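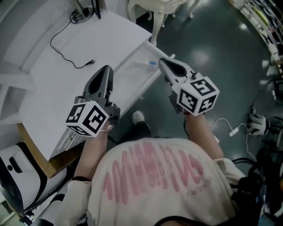

Figure 1. Both hand-held grippers over the open desk drawer.

Evaluation of the Wonari Hand Kit
Project report, December 18, 2019

1. Why this kit

Our course asked each group to pick a commercial product for teaching robots by demonstration and find out whether it does what the box says. We picked the Wonari kit. It costs 2,700 dollars, and the department already had one, which settled the matter faster than our comparison table did. The table is still in the appendix. It took two evenings and we would like it to be seen.

The other candidate was the Stitska glove, a nicer object in every way except that it was on back order from September onward.

2. What you get

The kit is a pair of grippers you hold in your hands, with a white marker cube on each so the software can work out where the gripper is. You do a chore, the software (called Ekia) records it, and a robot arm is supposed to learn from the recording. The manual describes setup as "effortless." Ours took 11 days, mostly spent on a driver.

3. The drawer task

We chose a drawer because everybody owns one and it sounded easy. The job was to open it, put a small item inside or take it out, and close it again. We collected 200 recordings on a plain white desk.

Things we learned on the way:

Opening is fine. Closing is where people get impatient and use a hip, and the software has no opinion about hips.

The cubes need to stay in view. Reach too deep into the drawer and the tracking drops out, after which Ekia reports that your hand is on the ceiling.

White cubes against a white desk worked better than we expected. The black patterns do all the work, and the vendor's warning about pale furniture seems overly cautious.

Your forearms will complain after half an hour. We scheduled breaks and then ignored the schedule.

4. Results

Of the 200 recordings, most were usable once we had trimmed the starts and ends. We trained on them with Phí, the open package our lab uses, and the arm learned to open the drawer. It closes it too, with more feeling than necessary.

5. Would we buy it

With the department's money, yes. The grippers are solid and the tracking is good when the cubes can be seen. Ekia needs a better export menu - the current one saves everything as "untitled" - and the manual needs a section on drivers. We have sent the vendor our notes and received an automatic reply.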